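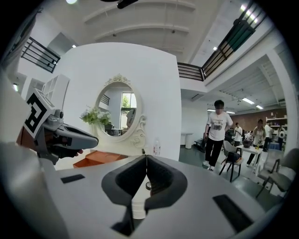 Tidying a Vanity When You Share the Work With Grippers

Our shop at Ellery has been teaching machines to tidy up for a while now, and I've been putting away other people's lipsticks for 26 years, so Concetta asked me to write down what has helped us old hands. My job used to be the tidying itself. These days I spend most of the morning showing it, slowly, with a gripper in each hand, and I'll admit I missed my own fingers terribly the first week!

Clear the top before you open a drawer. Small things first (tins, compacts, tubes), then bottles, and leave the flowers where they are unless the water needs changing.

Lay lipsticks on their sides. A standing tube goes over at the slightest nudge, and then you're chasing it across the floor with a pair of jaws, which is good exercise but slow.

Pull the drawer out all the way before you pick anything up. With both hands busy you won't want to fuss with it later. 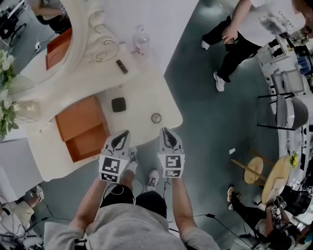
Mind your cables, too, and wear flat shoes. Renzo likes to sweep his cords behind him with one foot before each round, and I've picked up the habit myself.

Take turns. We swap every 200 pickups, and whoever is resting gets a chair and a cup of coffee. My wrists thank me for it, and the younger ones have stopped laughing at my stretches.

For a carved mirror frame, I still do it the old way, with a soft dry paintbrush worked down into the scrolls on Tuesday afternoons.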